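Search this guide
Enter keyword or section number

Nurnow Delivery Unit - Set-up Guide
Section 5: The first outdoor run

Print this page | E-mail this page
Last updated: 27 Sep 2020

The unit can carry shopping along a quiet road and stop at a kerb. It can't yet open a gate, climb a step or put the milk away. Plan for a person at both ends.

1. Charge the unit fully and switch it on outdoors.
2. Choose a straight road for the first run. Leave junctions until Section 6.
3. Load no more than 10 kg and close the lid until it clicks.
4. Press Learn and walk the route beside the unit at a normal pace.
5. Press Save at the far end. The unit beeps twice.
6. Send it back on its own with the remote in your hand.

Note: Strong tree shadow may be read as an edge. If the unit slows for no clear reason, let it carry on. If it stops and shows code 104, repeat step 4.

Caution: Keep to the kerb side. The unit gives way to cars but drivers may not expect it.

Caution: Do not use the unit to carry hot food, glass or pets.

A suitable first road has a kerb along one side and a clear view ahead. 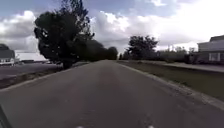
Vibeke Bjarnason: We've had ours since early September and it does the road part well enough. I still carry the bags up the steps and unpack them myself, so I'd call it half a chore done.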